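Varton hand-held gripper kit: bench safety checklist, with my comments
July 11, 2022

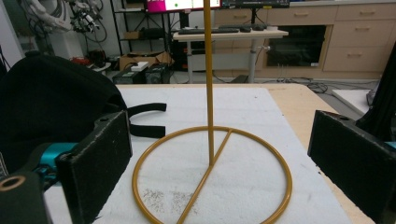 Kit under review at the bench: black foam-padded fingers open either side of a yellow metal stand.

I've had the Varton on trial from Illex and I'm going through our usual Stundden bench sheet before we decide whether to buy. Comments are mine, so shout if you disagree!

1. Finger pads secure, no lifting at the corners
PASS. Gave both a good tug. They feel better glued than the Voß pads we had last November (those came off in my hand).

2. Pinch points marked
FAIL. There's no warning label anywhere near the hinge, and I caught my thumb on it within the first hour. Illex say they can send stickers. Yes please.

3. Mounting screws tight
PASS, after I nipped one up by a quarter turn. Check again after 200 grips.

4. Test piece stable
PASS with a grumble. The ring-base stand sits nicely on white foam sheet, but it's tall and thin and I wouldn't trust it on bare table with someone leaning over it.

5. Bench surface clean
ACTION. Grey specks and dust on the foam, down by the ring. Wipe before the next run and have a look at the pads while you're there.

6. Straps and bags clear of the work
ACTION. Black strap lying across the foam, big black bag or cloth on the table behind it. Both need to live somewhere else.

7. Cables off the floor
FAIL. Tangle near the drawer cabinet. It's our mess, so I haven't marked the kit down for it.

8. Grip holds through 40 lifts
PASS. My wrist was complaining well before the end, though – it's a heavy thing to hold out in front of you.

9. Price and spares
Quoted 1775 for the kit, pads extra. I've asked for two spare sets to be thrown in and am waiting to hear.

Overall: fine for supervised use once item 2 is sorted. Items 5 to 7 to be cleared before anyone picks it up again.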